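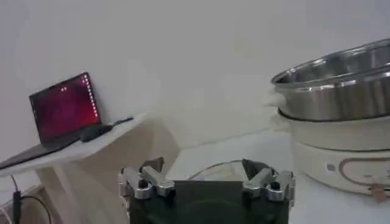 Why split a kitchen task between two planners? The slow one works out the order of steps and the fast one handles contact, and neither is any good at the other's job.

4.2 Grasp selection

Soriano scores each candidate grasp by expected slip, which works nicely for cups and badly for anything bread-like. Our first force limit came from Pevard, a library written by people who evidently never squeezed a bun. The white, rounded thing clamped between the fingers in Figure 2, narrower where they pinch it, is the kind of shape the rigid contact model has no opinion about. We replaced the limit with a width target and a timeout of 13 control ticks.

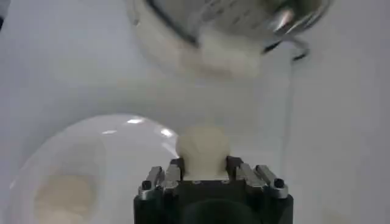

Perception is a separate matter. Rodex segments from the head view and hands over masks with a confidence score — a number it is always proud of. White items over white dishes give it the most trouble, and in the held grasp near the glossy bowl the bright spots along the rim are the sort of edge it likes to adopt as an object. We discard masks that touch a highlight. 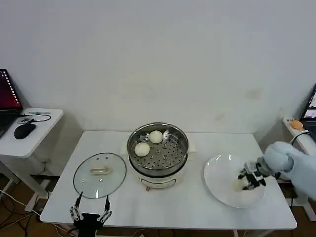

The planner then requeues the step, at most 2 times. 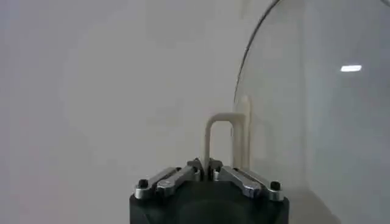

Figure 2. Wrist and head views, Brokus controller.

4.3 Thin parts

Thin parts use the same width target.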